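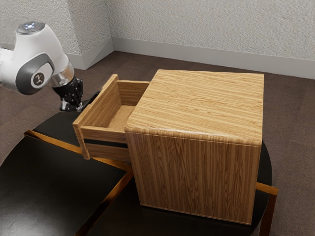

Ilse Hoekstra would sooner have a cell stopped for a morning than have it running on an offset no one can trace, and she said as much when Volbridge released the setup and maintenance procedure for its Cuner drawer-handling cell on Friday.

QUINTERO - Volbridge has published the complete setup, maintenance and repair procedure for Cuner, a single-arm cell that opens and closes cabinet drawers for endurance and fit testing. The procedure covers the physical cell installed at Plavico, a maker of drawer slides and cabinet fittings, and the simulated cell in which each change is tried before it is loaded on the controller. It replaces the commissioning notes supplied with the cell and takes effect in September.

Background

Cuner was delivered to Plavico to pull drawers to a set extension, hold, and return them to the closed position while the force at the gripper is logged. During its first period of service the cell recorded intermittent force alarms near the end of the opening stroke. The alarms cleared on reset and returned within a shift or two. Slides were exchanged twice with no change in the pattern.

An inspection led by Aurelio Zamudio traced the alarms to two causes. The dowel that locates the gripper on the wrist flange had worn on one side, which allowed the gripper to rotate slightly under load. Separately, the tool center point stored in the controller had been corrected by hand on three occasions, and the corrections had never been carried back to the simulated cell. Programs prepared in simulation were therefore sent to an arm whose gripper was no longer where the model placed it.

"Each correction was reasonable on the day it was made," Zamudio said. "There were three of them, they were in three different notebooks, and one had the sign reversed."

Setup of the simulated cell

The simulated cell contains the arm, the gripper and a wooden cabinet with one sliding drawer, placed on a table in a carpeted room. The room is carried over from an earlier model and has no function in the test. Volbridge has kept it so that older recordings can be compared with new ones under the same view.

The cabinet is entered as two bodies, the case and the drawer, joined by a sliding joint. The joint has a lower limit at the closed position and an upper limit at full extension. Under the previous notes the upper limit was left at the default value, and the drawer could be drawn past the point at which a real slide meets its stop. The new procedure requires the limit to be measured on the sample under test and entered before any program is run.

Friction in the joint is entered as two values, one for breakaway and one for travel. Both are taken from a hand pull with a force gauge, repeated until three consecutive readings agree. If they do not agree, the slide is removed and checked for debris or a bent rail before the measurement is attempted again.

Approach paths are checked with the drawer open and with the drawer closed. With the drawer open, the gripper must be able to hover beside the top edge of the drawer without contact, and must be able to leave that position along the line by which it arrived. Paths that reach the position only with a wrist joint near its limit are rejected, including those that complete without a fault.

Setup of the physical cell

Power is isolated and locked out before the gripper is fitted. The flange face and the mating face of the gripper are wiped with a lint-free cloth and inspected under a hand lamp. Any raised edge at the dowel hole is dressed with a fine stone. The dowel is replaced at every gripper change and is not reused.

Flange screws are tightened in a cross pattern in two passes, the second to the value on the cell data plate. A paint mark is drawn across each screw head and onto the gripper body. A broken mark found at a later inspection is treated as a fault, and the tool center point is measured again before the cell is returned to service.

The tool center point is established from 20 poses around a fixed pin. The previous notes called for four. Melquiades Arriaga, who wrote the calibration section, tested both methods on the cell at Plavico and found that the four-pose result depended heavily on which operator chose the poses. The new set is stored in the controller and is run the same way each time, with the operator making the final approach to the pin in manual mode.

The resulting value is entered first in the simulated cell and then transferred to the controller. Editing the value at the teach pendant is now disabled for all accounts other than the maintenance account, and the controller log records the old and new values with each change.

Scheduled maintenance

The inspection interval is 500 operating hours. At each interval the technician:

checks paint marks at the flange and at the base bolts
inspects the fingertips for wear and replaces them as a pair
examines the gripper cable along its full length, with the arm moved slowly through the test stroke
moves each joint by hand control and listens for noise at reversal
repeats the pin check and compares the result with the stored value
backs up the controller and the simulated cell under the same revision number

Joint covers remain in place during routine inspection. They are removed only when grease is visible at a seal or when a joint reports a temperature warning, and a new gasket is fitted each time a cover comes off.

The cable is the item most often passed over, according to Cirilo Arriaga. At Plavico the outer jacket had rubbed through at a clamp on the side facing away from the operator. The conductors were intact, and the cable was replaced together with the clamp. The new clamp sits one position higher on the arm and leaves a longer free loop at the wrist.

Repair and return to service

After any repair that disturbs the gripper, the flange or a joint, the cell is returned to service in stages. The program is run in the simulated cell with the newly measured values. It is then run on the arm at reduced speed with no cabinet present, then at reduced speed with the cabinet clamped in position, and finally at test speed. A force alarm at any stage sends the cell back to the pin check.

Volbridge ran 3,000 simulated opening cycles to evaluate the procedure, with drawer friction and cabinet position varied between cycles. Of these, 2,772 were completed within the force and position limits. Most of the remaining cycles failed on approach, with the cabinet turned far enough that the gripper met the drawer front at an angle. The procedure now sets a limit on cabinet rotation and calls for a locating fence along the back of the fixture. The fence was fitted at Plavico during the same stop as the dowel and the cable.

The simulated results do not cover wear of the slide over time. Oisín Ó Dálaigh, responsible for testing at Plavico, said the cell would continue to be checked against a hand-operated reference rig. "We compare the two force curves at the start of every sample," he said. "If the shapes differ, the sample waits and the cell gets looked at first."

Availability

The procedure is supplied to all Cuner owners at no charge, together with the stored pose set, a blank maintenance record and the revised model of the cell. Owners with a gripper fitted under the earlier notes should order a replacement dowel and carry out the full pin calibration before loading the new model. Loading the model first will overwrite the stored tool center point, and the existing value should be written down beforehand.

Cells with two arms are not covered. A separate document for those is in preparation - no release date has been set.

Press and service contact

Ilse Hoekstra, Volbridge, Quintero
Service requests should state the controller revision, the operating hours and the date of the last gripper change.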